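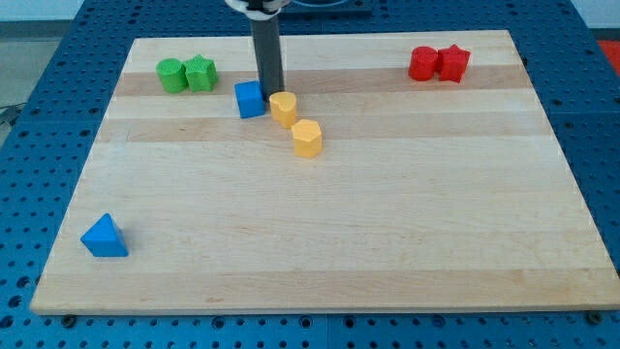 Home & Family | Play | Long Reads

The Small Pleasures of a Board and a Few Blocks

By Sneha Bajpai

My grandmother kept her buttons in a cookie tin, and on rainy afternoons she would tip the whole lot out on a bread board and let us at them. I don't remember ever being told what to do with those buttons. We put the reds with the reds for a while, and then one of my cousins would decide that the big ones ought to live together whatever color they were, and there would be an argument, and by the time the argument was over it was usually time to eat. I've been thinking about that tin a good deal this year, mostly on my knees, hunting for a yellow block under the sofa.

We are a block household now. I don't mean the kind that stack up into castles, though we have those too, in a sack that nobody has the strength to lift. I mean shape blocks, the chunky little plastic ones that are each a plain solid thing: a cylinder, a cube, a star you can stand on its flat face. Green, blue, yellow, red. My daughter got her first handful when she was two, from a neighbor whose children had moved on to bicycles, and she is five now and still gets them out before breakfast. Her brother, who is coming up behind her, mostly likes to carry one around in each fist.

What surprised me was how much the board mattered. For months the blocks lived on the rug, which is a good deep rug and swallowed them whole. A star would lean over. A cylinder would topple, roll a foot and be lost in the fringe. Then in August, when it was too hot to cook and I'd stopped using half the things in the kitchen, I took out the big pastry board my husband had bought in a fit of ambition - pale wood, glued up in strips, as flat as you could ask for - and put it on the low table by the window. I set down a few blocks, well apart from each other, and went to answer the phone. When I came back she had moved two of them so they touched, and was lying with her chin on the table, looking along the wood at them.

She stayed there for most of the afternoon. I made a pot of tea and drank all of it while it was hot, and any parent reading this will know what sort of afternoon that was.

I have asked around since then, because I am the sort of person who asks around, and it seems a good many families have found the same thing by accident. One mother I met at swimming uses the back of an old tray. Another has a drawer front left over from a kitchen remodel. My friend Lucille, who taught kindergarten until her knees gave out, had a row of cutting boards on a low shelf, one to a child, and she says that a board is a kind of yard. It gives the child edges. Whatever is on the wood is in the game and whatever is off the wood is waiting its turn, and you don't have to explain that to a three-year-old, they just seem to take it that way.

If you are going to buy a board for the purpose, and you certainly don't have to, get one bigger than you think you need. The temptation is to pick something neat that slides behind the toaster. A small board fills up with a few pieces and then it's only a pile on a plank. You want bare wood between things. Pale wood is kinder than dark, I find, because the blue and the red stand out so nicely on it, and a stripy grain is a pleasure all by itself. My daughter uses the stripes as roads. For a while last fall every block had to be parked along a stripe, facing the window, and heaven help the person who set down the dinner plates in the wrong place.

Check the weight too. A heavy board stays put when somebody leans on it with both elbows, and somebody will. If yours slides, a damp dishcloth underneath will hold it for an hour or so, as any baker can tell you, and a strip of rubber shelf liner will hold it all week. I sanded the corners of ours a little, having met one of them with my hip.

As for the blocks, there are more of them in the world than I ever imagined. The Flimora set is the one I see most often in other people's homes, a cheerful bag of 55 with a drawstring that comes loose on the first day. The colors are clear and the edges are soft enough to step on barefoot, which I have tested thoroughly and mostly at night. Stasier makes a smaller set, 21 pieces in a flat box with a lid, and that one has a bit of texture on the sides, fine lines you can feel with a thumbnail. It sounds like nothing. But the textured ones are the ones my son goes for every time, and he will sit and rub his thumb up and down the side of a cylinder the way some people worry a coin in their pocket. They are easier to pick up with sticky hands, as well.

Then there is Rätsep, for those with a little more to spend or a generous aunt. Their shapes are larger and quite plain to look at, and they come in such steady, serious colors that I'd happily leave them out when company comes. A friend of mine does exactly that. She has a green one and a yellow one sitting on the mantel between the candlesticks, and I have heard a grown man ask her who the artist was.

And if you run a playroom, or you simply have no sense of proportion, the Skonitz catalog will sell you a tub of 1014. I've stood next to one of those tubs at a community center and I can report that the children ignored it completely until an older girl reached in, took out a few blocks and carried them off to a table. Within a minute there was a line behind her.

That's been the other lesson of our year, I suppose, and it goes against everything in my nature, as I come from people who put out all the food at once. Fewer is better. I keep the main supply in a basket on top of the refrigerator and put out a few in the evening after the children are asleep, and I change them when I remember to. Some nights it's all one color. Some nights it's pairs, a round thing and a pointed thing in green and then a round thing and a pointed thing in red, and I go to bed wondering what she'll make of it. Often she makes nothing of it and the blocks become a bus line. I've learned to keep my opinions to myself.

I used to quiz her, I'm sorry to say. Which one is the star? Where's the blue one? How many points does it have? She would answer very politely and then wander off to see what the cat was up to. Lucille cured me of that. She told me to sit down next to the board with my mending and say nothing at all for as long as I could stand it, and then, if I had to speak, to say something I was truly curious about. So now I'll say, "Those two are awfully close together," and wait. Those two, I am told, are close together because they are sisters, or because one is cold, or because the star doesn't know the way to the dentist. I've gotten to know those blocks very well. I could tell you things about the red cube that would make you look at it differently.

The sorting comes along without being asked for. One morning everything is matched by color, and a few weeks later the colors are all mixed up and you think she's lost the knack, and then you see that the tall ones are at the back and the short ones in front, like a school photograph. It's a lovely thing to walk in on. My advice is to leave it there as long as you can manage, even through supper, and eat on your laps if it comes to that. We have done it plenty of times - soup included - and the only casualty was a napkin.

A few practical matters before I let you go, gathered from my own mistakes. Plastic blocks can go in the sink with warm water and a drop of dish soap, and then onto a towel to dry, and children who won't wash a spoon will wash blocks until their fingers wrinkle. The board is another story. Don't soak it. Wipe it with a barely damp cloth, dry it standing up on its edge, and give it a rub of mineral oil when the wood starts to look thirsty. Ours gets oiled whenever the season turns, and my daughter does the middle and I do the corners. Crayon comes off with a little oil on a rag. Marker mostly doesn't, and after a time you stop seeing it.

Save a spot for the board if you possibly can, so it isn't put away each night and hauled out each morning. A low table is ideal. A footstool will do, or a wide windowsill, or the bottom shelf of a bookcase with the books moved up. For very little ones choose pieces too large to fit in the mouth, and read the age on the package before you believe what the shop tells you.

My grandmother's tin came to me in the end, by the way. It's up on the refrigerator next to the basket, still full, and when the children are a bit older I mean to tip it out on the wood and see what they do with it. The bread board went to my cousin, the one who always wanted the big buttons together. She says she has never once cut bread on it.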